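Review: Drellov hand-held grippers, tried at the Bistby open day

Posted 17 September 2019

I went to the open day at Bistby mainly to try the Drellov grippers. They are sold as a pair, one for each hand, and the idea is that you do a job with them yourself so a robot arm can be taught the same job later. I run a small packing operation and have been putting off any kind of automation for years, so I wanted to see what the teaching part feels like before talking to anyone about arms.

Entry was free, but you had to book a slot. Mine was 20 minutes and they kept to it. You get a short talk first, then you watch one of the staff do a task, then you do it. The talk could have been shorter. Most of it was a history of the company, and the price list was on the last slide. The pair costs $2108, the stand and board are extra, and a spare set of jaws is $163. Software is included for the first year.

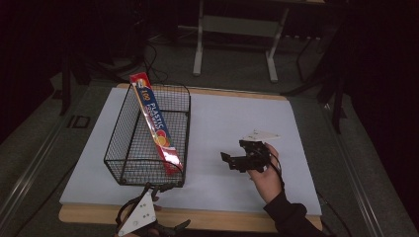 Weight was my first worry, and it was less of a problem than I expected. The balance is toward the jaws, so your wrist does some work, but I had no trouble for the length of my slot. I would want a longer try before asking anyone to use them for a full shift. The cable bothered me more. Each gripper has a thin black one, and on the right hand it curls down along the wrist, where I kept feeling it against my sleeve. The task itself was an ordinary one, a long box of plastic wrap and a wire mesh basket, and I thought that was a fair choice. A long box is awkward to hold at one end, and a basket rim gives you something to bump into. I bumped into it several times.

The grip is good on cardboard. The jaws close evenly and I never felt I was about to crush anything. On a smooth plastic bottle, which they let me try at the end, it slipped twice. The staff member said softer pads are coming in January and would fit the current model.

The white plates on the grippers are for tracking. You have to keep them where the system can find them, which means not turning your hands over too far. I forgot this and lost one run. The screen tells you right away, so you only waste a few seconds.

Bruvutetti had a table in the next room with a single-hand version at $894. It is lighter and the trigger is stiffer. For picking up small parts I would take that one and save the money, but you can't do two-handed work with it, and most of my packing is two-handed.

Good: solid build, even grip, clear feedback when a run fails.

Bad: cables, slips on smooth plastic, stand not included.

I haven't ordered. Valentini is supposed to have a wireless pair on show at their own open day, and I'd like to try those first. If the cable doesn't bother you, the Drellov set is worth a look at the price. Parking at Bistby is behind the building and fills up early.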